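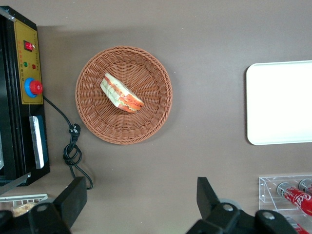 About Grastum

Grastum records robot demonstrations. A person guides a robot arm through a small everyday job, such as taking a sandwich out of a basket and putting it on a tray, and we save what the cameras saw and how the arm moved. Our customers use these recordings to train software that controls robots of their own.

We are based in Urnitz, in two ground-floor rooms of a former print works, and have a smaller site at Follville. We don't build robots and we don't write control software for sale. We supply examples, with the notes that go with them, and we will also record to order if a customer sends us a task list.

What we record

Most of our work is with food and drink as it is sold over a counter. We chose this early on and have stayed with it. A counter job has a clear start and finish, the objects fit on one table, and there is a lot of variety in a small space. A wrapped bar lies flat and slides. A foil container dents if it is held too hard. A drink on its side in a clear rack is difficult for a camera to make sense of, and the rack itself is more difficult still.

The jobs are written down as short sentences, in the words a customer at a counter might use. "Put the sandwich on the tray." "Bring me a drink and a chocolate bar." Each sentence is recorded many times with the objects in different places. Someone checks the written sentence against the recording afterwards, and if the two don't agree the recording is either relabelled or thrown out.

We also record things going wrong. If a sandwich tips over in the gripper and the operator manages to recover it, we keep the recording and mark the point where the recovery begins. Customers ask for these more and more. We used to delete them, which we now regret.

How a session runs

An operator works for 4 hours in a day at most. Guiding two arms is tiring, and the movements get jerky when people are tired, which shows up plainly in the data. The rest of the day is spent checking recordings, writing notes and resetting tables.

Before a session the operator gets a sheet with the task sentences and a layout for the table. The layout says which objects are out and which area each should be in, but not the exact spot. Operators are asked to put things down the way they would at home. Exact placing was tried in our first year and gave us recordings that all looked the same.

Each recording starts when the arms are in their rest position and stops when they are back there. The operator then presses one of three keys: good, recovered or discard. A second person looks at every recording the next working day without seeing which key was pressed. Where the two disagree, they watch it together.

A good week gives us 600 recordings that pass both checks. Weeks with a new table layout give fewer.

The Hamann table

Our main set-up is called the Hamann table, after the street the print works stands on. It has a brown covering, two white arms with black grippers, and goods set out around the sides so that the middle can be kept clear for a tray. The mix of goods changes. Sandwiches, bottled drinks, biscuits and bars come out most often, and baskets and racks are swapped between layouts so that the software does not learn that a sandwich only ever lives in one basket.

We record from more than one viewpoint. Views taken close to the gripper are good for the last part of a grasp, when the fingers are near the object. Views of the whole worktable show what both arms are doing and where everything else is. All views in a recording share one clock, and we reject any recording where they drift apart.
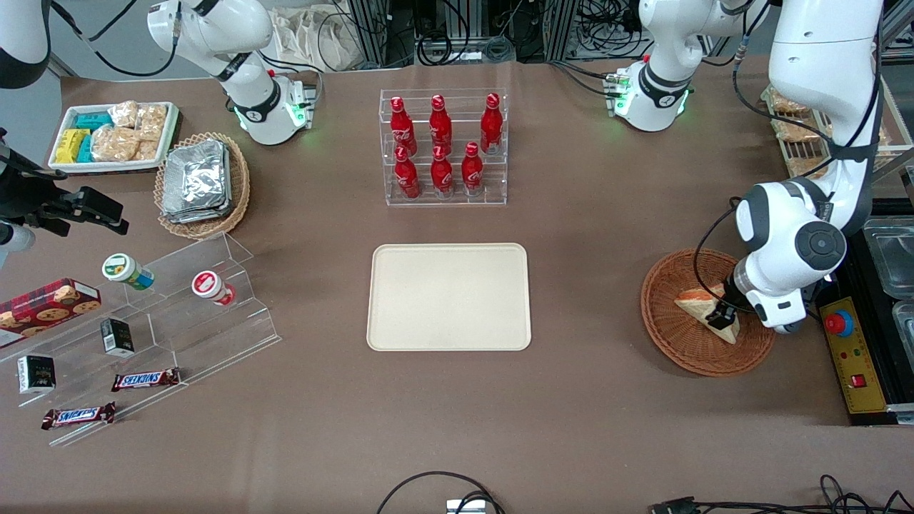 DATA AND NOTES

Every recording is supplied with its task sentence, the position of each arm joint over time, the gripper opening, and all camera views. The notes list the objects on the table and say which of them were moved. Where a job has stages, the start of each stage is marked: reach, grip, lift, carry, put down, let go.

Our standard set holds 2,000 recordings from the Hamann table. It is updated each April, when we take out recordings that customers have reported as faulty and put in new ones. A list of changes comes with each update. Older versions stay available to anyone who has already bought them, as people need to be able to repeat earlier training runs.

Sets made to order belong to the customer who paid for them. We don't add them to the standard set and we don't resell them. We do keep a copy for one year in case of problems, after which it is deleted and we write to confirm this.

We don't say how well a model trained on our data will perform. That depends on the model, the robot and the place where it will be used, and we see very little of any of these. We can say how the data was made, and we try to do that fully.

Some limits to know about before you buy:

The lighting is indoor lighting. We vary the lamps but have no daylight recordings from Urnitz.

All standard recordings use two-finger grippers. If your robot has a hand with more fingers, you will get less from the set.

There are no liquids out of their containers, no hot food and no knives.

Task sentences are in English and German only.

Our people

Seven of us work at Urnitz full time. Most operators came from jobs outside robotics, including shop work, dental nursing and piano repair, and were trained here. Training takes three weeks. In the first week new operators practise without recording anything, and in the second they record jobs that are always discarded, so there is no pressure about quality. By the third week their recordings go through the same checks as everybody's.

Operators are employed by us and paid by the hour. There is no bonus for the number of recordings. We did have one for a short time and the share of discarded work went up, so it was dropped and the hourly rate raised.

Operators are also the ones who name objects in the notes. We keep a shared word list so that a basket isn't called a bowl on one day and a basket on the next. The list is longer than we expected it to be and there is still some argument over "tub" and "container".

Follville

The Follville site opened after Urnitz and does a different kind of work. It has one table with a single arm and is used for trying out new objects and new layouts before they go to the Hamann table. If an object can't be picked up by a trained operator after an afternoon of trying, it isn't used. Soft bread rolls in thin bags took several attempts and were accepted in the end. Loose grapes were not.

Follville is also where we repair grippers and replace worn finger pads. Pads are changed on a fixed schedule on both sites, and the date of the last change is stored with each recording, because a worn pad changes how firmly an object has to be held.

Visiting and working with us

Customers may visit Urnitz while their own sets are being recorded. Please arrange this in advance as the rooms are small and the tables have to be stopped when visitors are close to them. Colleges can ask for a half-day visit during term. We aren't open on Sunday.

If you would like a sample, write to us with a few lines on your robot and the jobs you have in mind. We send a small part of the standard set free of charge, with complete notes, and there is no time limit on using it. For sets made to order, the most useful thing you can send is a list of task sentences, even a rough one.

Operator vacancies are listed on the jobs page when we have them. We don't keep applications on file between vacancies.

Related pages

Standard set: contents and list of changes
Ordering a set to your own task list
Word list for objects and containers
How we mark a recovery
Changing finger pads: our schedule
Jobs at Urnitz and Follville

Contact | Privacy | © Grastum, Urnitz | Back to top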